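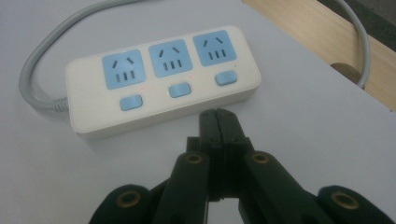
Fig. 7.1 Three-way socket strip. Photograph: Marjan Mirzaei

Chapter 7
Socket outlets, extension leads and the shared load

7.1 Introduction

The earlier chapters followed the supply from the service head to the distribution board and from the board to the final circuit. In each case the designer had control over what was joined to what. Cable sizes were chosen, protective devices were matched to them, and the length of each run was known. At the socket outlet this control ends. The user decides what is plugged in, how long it stays there and whether it shares its outlet with something else.

This chapter deals with the part of the installation between the fixed outlet and the appliance. It covers the rating of outlets and plugs, the behaviour of contacts under load, the addition of currents on a multi-way lead, and the voltage drop and heating found in flexible cable. Chapter 8 takes up the protective devices that act when these limits are passed.

The reader should already be able to use Ohm's law and the power equations of Chapter 2, and should have worked through the material on cable resistance in Section 4.6.

7.2 Terms used in this chapter

A socket outlet is a fixed set of contacts into which a plug may be pushed. A socket strip, also called a power strip or multi-way extension, is a single housing holding two or more outlets supplied from one plug. Each position on the strip is called a way. A strip with three outlets is therefore a three-way strip, whatever the shape of the slots.

The rated current of an accessory is the current it can carry without any part rising above its permitted temperature. It applies to the accessory as a whole. A strip has one rated current, fixed by its weakest part, and the ways do not each have a rating of their own which may be added together. Students often make this mistake in written work, and it is treated again in Section 7.4.

The connected load is the sum of the rated powers of everything plugged in. The demand is the power taken at a given moment. The demand can be far smaller than the connected load, as when several appliances are plugged in but only one is switched on.

7.3 Slot patterns and interchange

Outlets differ from country to country in the shape, number and spacing of their slots. The differences are partly electrical and partly a matter of history. Supply systems grew up town by town, and makers fitted whatever contacts their own plugs needed. By the time a common pattern was discussed, the cost of changing the installed outlets was already high.

A slot pattern does two jobs. It guides the pins to the correct contacts, and it keeps out plugs for which the outlet is not suited. Pins set at an angle cannot enter upright slots, and a plug with an earth pin cannot enter a face which has no opening for it. Where polarity matters, the pattern must also allow the plug to enter one way round only.

Some outlets accept plugs of more than one pattern. Such an outlet is handy in a building where appliances come from several places, but its design calls for care. Contacts that must grip both flat and round pins tend to hold each less firmly than contacts made for a single shape. The designer must also make sure that no pair of slots from different patterns can be bridged by a plug intended for neither.

A plug that fits an outlet is not always suited to the supply behind it. The slots give no certain guide to voltage or frequency, and the rating plate of the appliance must be read before it is connected.

7.4 Adding the loads

The ways of an ordinary socket strip are joined in parallel. Each appliance therefore sees the full supply voltage, less the drop in the lead, and the currents add. If the appliances draw currents I1, I2 and I3, and all are resistive, the current in the flexible cable feeding the strip is

I = I1 + I2 + I3

For loads that are not purely resistive the currents must be added as phasors. Plain addition then gives a result that is either correct or too high, and it may be used for a first check.

Worked example 7.1

A fan heater rated at 2,000 W is connected to a strip on a 200 V supply. A lamp rated at 200 W is connected to another way. Both are taken as resistive. Find the current in the lead with both switched on.

Heater current = 2,000 / 200 = 10 A
Lamp current = 200 / 200 = 1 A
Total current = 10 + 1 = 11 A

If the strip is rated at 10 A, it is fully loaded by the heater alone, and the lamp takes it beyond its rating. The third way may be empty. This does not alter the result.

A small overload of this kind will often fail to blow a fuse within a useful time. The strip may run for a whole evening above its rated current while its internal joints grow steadily hotter. The time taken by a fuse to operate at various multiples of its rating is given in the tables to Chapter 8.

7.5 Resistance of the lead

Flexible cable has a smaller conductor than the fixed wiring behind the outlet in many installations, and its resistance cannot be ignored. Current passes out along one conductor and back along the other, so the length used in the calculation is twice the length of the lead.

Worked example 7.2

The lead in the previous example has a total loop resistance of 0.2 ohm. Find the voltage drop and the power lost as heat when the current is 10 A.

Voltage drop = 10 x 0.2 = 2 V
Power lost = 10 x 10 x 0.2 = 20 W

A drop of 2 V has little effect on a heater. The loss of 20 W is harmless when the lead is laid out straight, with air on every side. If the same lead is left wound on a drum or pushed beneath a carpet, the heat cannot escape at the same rate and the temperature of the inner turns rises until the insulation softens. Cable drums for this reason carry two ratings, one for the cable fully wound and a higher one for the cable fully drawn out.

The loss varies with the square of the current. Halving the load reduces the heating to one quarter.

7.6 Contact resistance

The surfaces of a pin and its contact touch only at a number of small high points. Current is squeezed through these points, and the resistance that results depends on the force between the surfaces and on their condition. A clean contact with a strong spring has a resistance too low to measure with an ordinary meter. A worn or tarnished one may reach values at which the heat is plain to the touch.

Heating at a contact tends to make itself worse. The spring loses some of its temper, the grip weakens, the resistance rises and more heat is produced. Browning of the plastic beside a slot is the usual outward sign, and an outlet in this state should be replaced — cleaning the pins will not restore the spring.

In the laboratory exercise at the end of this chapter, the reader measures the drop across a single contact at 2 A and at 5 A and compares the two values. If the contact is sound, the ratio of the drops will lie close to the ratio of the currents.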